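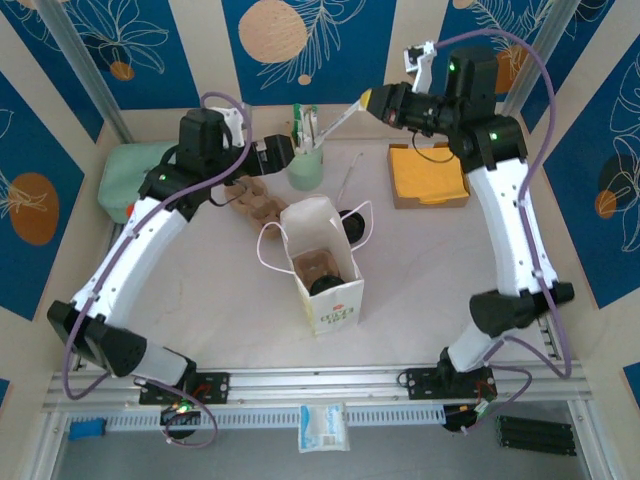
Veikko Eskola has been selling the Akell table for a year and a half and he does not like the word "demo". He uses "trial" or, when he is tired, "the thing on the table". The thing on the table is two arms, a rail, cameras and a program called Vik, and Kultusero rents it out to small takeaway kitchens to pack bags. I went to Clarkumau to ask him why a small takeaway kitchen would want it.

"Because packing is dull and people leave," he says. "You train someone in April and by summer they're gone."

I tell him that people who leave can also be replaced by lunchtime, and that a person can mop the floor as well. He nods. He has heard this before, probably from everyone who has seen the price. It is 292 euros a month, with a minimum of 13 months, and that covers the arms and the software but not the bench, which you buy. Delivery is extra.

How long does one bag take? He looks across at his colleague Hilkka Nieminen, who runs the trials, and she answers before he can.

"It depends what goes in," she says. "Napkins and a carrier, we don't quote a time. I asked them to take the time off the leaflet."

Was there a time on the leaflet?

"There was."
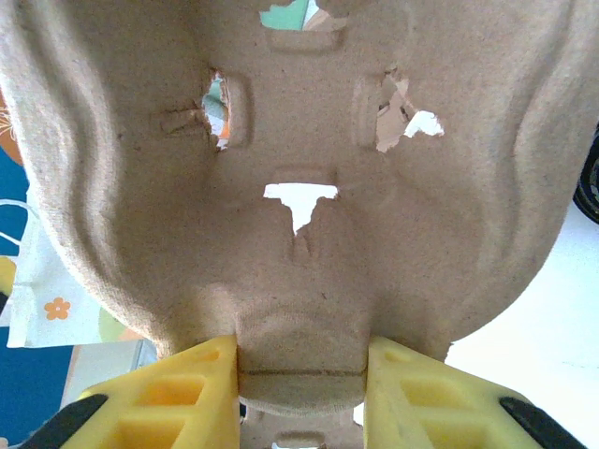
A cup carrier in the yellow fingers, from the wrist camera.

Nieminen is the more useful of the two to talk to, and I suspect Eskola knows it, as he goes off for coffee at this point. She says moulded pulp is harder than it looks. It bends, it tears, and no two pieces sit quite the same way when you put them down. The soft fingers help. A hard grip would crush the edge, a loose one drops it.

"Customers bring us their own packaging and say, surely a box is a box," she says. "Then we spend the afternoon on a paper bag. The handles fall inwards, or a finger goes through one. A bag is a horrible object."

I ask for the number of runs in the last trial and she gives me almost 500. I ask how many of those needed a person to step in. She says it was written down "in different ways by different people", and that she would rather not give me a figure she can't stand behind. I believe her, but a kitchen owner signing for more than a year ought to have that figure before any other.
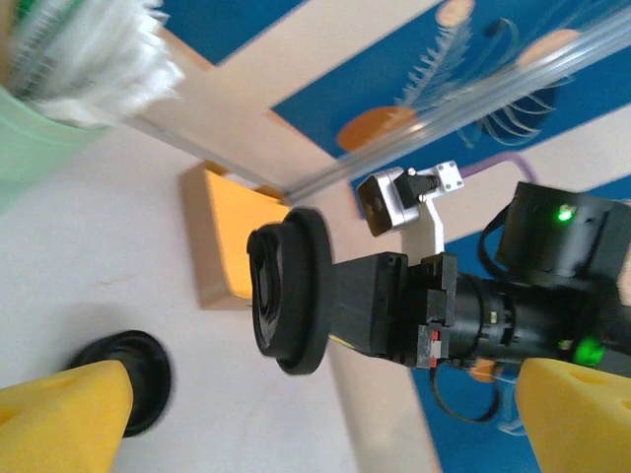 Close to the tabletop, with the clear rod above the black housing and the wooden block to the left.

When Eskola comes back we get on to the cameras. Each arm has its own, and there is one looking over the whole bench. The pictures go to Vik, and on the standard plan they also go to Kultusero for 15 days.

Does the customer get a say in that?

"They can ask us to turn it off," he says.

Is that on the leaflet?

"It's in the contract."

I asked to see the page and he found it, to his credit, in under a minute. The clause is short and clear. It also says that support is slower with the pictures turned off, without saying how much slower.
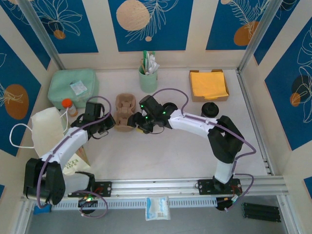
My main worry about the Akell is who does the setting out. Somebody has to lay the bench before the arms can do a thing, and that somebody is on the payroll. The yellow napkins were stacked in a shallow cardboard tray at the back, the straws stood in a cup, and the carrier lay flat in the middle where the right gripper could get at it. In a busy kitchen all that would have to be put back again and again. Nieminen doesn't argue. She says one early customer, Paavo Kokkonen, kept the kit going through a whole season by giving his son the job of filling the bench, and that he then asked her what the son was saving him.

"What did you tell him?" I ask.

"I told him to call Veikko," she says.

Kokkonen did not renew. Eskola says a new version of Vik will cope with an untidy bench, and I asked him when. He said he would send me the date.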